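Last updated in August. Covers the Collthorpe and Jilthorpe sets.

# Funov Table Objects

A collection of short clips and stills showing small household things being picked up, held and put down on a table. It was put together for work on everyday object handling. There are 3,921 clips in 11 object groups, and each clip has one label for the main object.

## Contents

| Folder | What it holds |
|---|---|
| `clips/` | video files, one action per file |
| `stills/` | single pictures taken from the clips |
| `labels.csv` | clip name, object group, colour, action |
| `splits/` | train and test lists |

The test list has about 1,000 clips. Objects in the test list do not appear in the train list, though the same colours do.

## Object labels

Labels go by shape and colour first. A thing is only given a proper name when everyone labelling it agreed on one. Long, narrow items caused the most trouble, so they have a group of their own, `long_smooth`, and the colour is written in the second column.

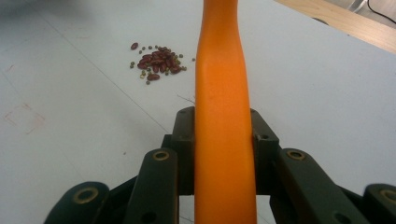
Anything that narrows towards one end also has `taper` set to 1. Slight bends are not labelled. If you need them, you will have to go through the group by hand, and the stills are quicker for that than the clips.

Toy food and real food share groups. We did try to separate them in version 1, but the labels were not reliable and the column was dropped in version 2.

## Known problems

- Colour names are coarse. `orange` covers everything from bright to fairly dark.
- Shadows in the Jilthorpe set can make an object look a shade deeper than it is.
- Some tabletops are scuffed. The marks have not been edited out.
- A few clips in `clips/jilthorpe/` start after the object has been lifted. They are marked `late` in the notes column.

## Use

Free for teaching and research. Please cite it as "Kadrić, Funov Table Objects, version 2". Wrong labels can be reported through the issues page; give the clip name and the label you think it should have.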